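Zodstead Learning Center
Young Readers' Pages: What Is a Table Made Of?

Tables are used every day for eating, drawing and sorting things. This page explains what may be learned from looking closely at one. Children may read it alone or with an adult.

Looking at the Grain

The thin lines on a wooden tabletop are called grain. A tree adds a layer of new wood as it grows, and in many trees these layers show as rings. When the trunk is sawed lengthwise, the rings appear as long lines.

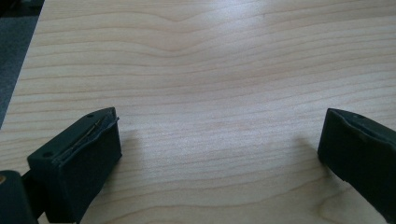 Why Some Lines Bend

Grain is seldom perfectly straight. A trunk may lean, or it may grow around a branch, and the lines then curve - sometimes into a wave or a shallow V. Light wood such as this can show both darker and paler bands.

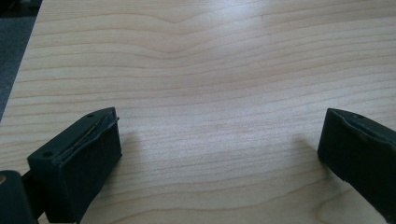 Grain lines dip and curve across the tabletop.

A Table at Work

A flat top keeps objects steady. Rounded corners are gentler on elbows than sharp ones. A basket is helpful for keeping small items together, and a wire mesh basket lets people see what is inside.

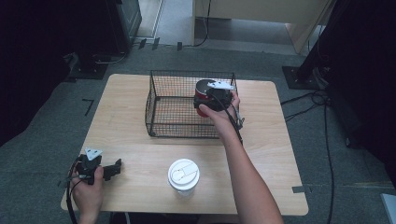 A table with rounded corners, a black wire mesh basket and a white cup with a lid.

Something to Try

Place thin paper over a piece of bare, rough wood and rub it gently with the side of a crayon. Write the name of the object beside each rubbing.

Text by Bo-ram Ki. Reviewed Apr 21, 2021.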